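The Prastthorpe Play Kitchen: A Gallery for Doubters
May 27, 2020

I have been looking at play kitchens for longer than any adult should, and I don't trust most of what gets written about them. The same adjectives turn up on every page. Timeless. Heirloom. Montessori-inspired, whatever that is supposed to mean when it's stuck to a box of screws. So when Krishnamoorthy Subramaniam asked if I would put up a gallery of the Prastthorpe, I said yes on the condition that I could write my own lines under the pictures. He agreed, and I suspect he regrets it.

For the record, it is sold by Roltach at $402, and the listing says an adult can put it together in 2 hours. I have my doubts about both numbers. Click through if you like this sort of thing, and make up your own mind.
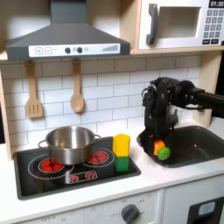 The Prastthorpe from the front: sink, cooktop, range hood and a microwave stuck at 01:30.

Let's start with that microwave. A digital display on a toy is either going to be printed on or it's going to eat batteries, and I'm not sure which is worse. The keypad looks the part, I'll give them that. But every kid I have watched with one of these opens the door, puts something in, shuts the door and says "beep." The numbers are there for the grownups.

Same complaint about the range hood, with its plus and minus and its little black knobs. Who is that for? I have a full-sized hood at home and I use one button on it. Krishnamoorthy says children copy what they see and want all the controls. Maybe. His do, mine never did.
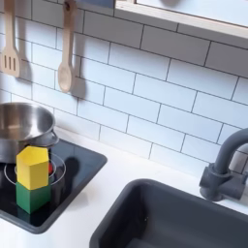 Now the tile. White subway tile with gray grout has been in every remodeled kitchen on my street for years, and I suppose it was bound to trickle down to the four-year-olds. It does look crisp. I have no quarrel with it as decoration. My quarrel is with the catalog calling it a "designer backsplash," as if a child were going to resell the place.

The wooden spatula and spoon are the part I like best, and they are also the cheapest part. Plain pale wood, no paint, a decent shape to both of them. Hanging them on the wall is a nice touch and gives a kid somewhere to put things back, which will happen for the first week. The older Vavthorpe set had utensils too, and ours ended up in the sandbox by July. One is still out there as far as I know.

The steel pot is fine. Two side handles, shiny, the right thing for making soup out of whatever is lying around. I would take one good pot over a drawer of plastic croissants any day.
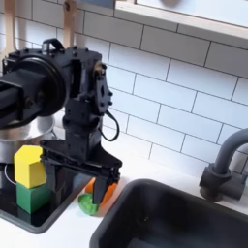 Which brings me to food, or the lack of it. I have never understood the 26-piece grocery sets that get pushed at you at checkout. A green block is a pea, a cabbage or a bar of soap depending on the day. Put a yellow one on top and you have dinner, or a house, and five minutes later it's a different dinner. Rao sells a bag of painted blocks that would do this job perfectly well, and I'd bet most families already own something like it. Save your money.

People write to me and say their child "needs" realistic vegetables to learn the names of vegetables. I have doubts about that too. Take them to the store.

The sink I can't make up my mind about. Dark gray looks smart against the white counter and I can see why they chose it. I still expect it to become the place where everything gets dumped at the end of the day, like the sink in my own house.
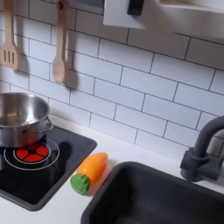 Then there are the burners. Red circles with white rings around them, and a matching little panel at the front of the cooktop. It is a convincing bit of graphic work, and some parents will worry that it teaches kids to put their hands on a red burner. I don't buy that one either, for what it's worth – children know perfectly well which stove is theirs. A glossy black surface in a playroom is a bigger problem if you ask me. Fingerprints. Jam. I gave up on glossy black anything years ago.

So would I pay $402? No. I'd wait for one to come up secondhand, and they always do, usually with the spoon missing. Krishnamoorthy thinks I'm being unfair and has promised a reply of his own with more pictures. I'll post it when I get it.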